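Best way to clean a big oak table without leaving streaks?

Wyn Yorath
We have a long wood table upstairs in our shared office, people eat at it, work at it, everything. I wipe it down every Friday and it looks fine till the light hits it, then streaks from one end to the other. Been using dish soap and paper towels. Finish is some kind of oil I think, came that way. Don't want to wreck it, the table cost more than 400 dollars used. What cloth, what cleaner? Also is it ok to leave plates sitting on it overnight?

Kulsoom Talpur
paper towels are your problem. microfiber. done

Nicanor Barajas
Too much soap, most likely. Couple drops in a bowl of warm water, wring the cloth out HARD, go with the grain, then a second dry cloth right behind it. Don't spray anything straight on the wood. If it's oiled you'll want to re-oil now and then, I use the Canell stuff, thin coat, wipe off the extra after 8 minutes or it gets tacky. Test underneath first.

Plates dry side down are fine overnight. Wet ones leave rings, so do mugs.

For cloths I like old towels in a dark color, cut up small. Brown is good, dosen't show the oil. Ours is a long one too, same kind of wood. Brown cloth, small white plate at the far end:

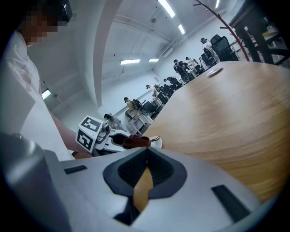
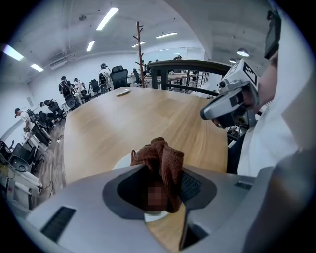 Do the far end first and work back toward yourself, otherwise your sleeve drags thru what you just did. Takes me 7 min tops.

Elis Jarman
Agree on the wringing out but careful with old towels, some of them shed lint all over an oiled top, worse then streaks. Wash them twice with no fabric softener before you use them. And lay the oily ones flat outside to dry, don't ball them up in the trash, they can catch fire.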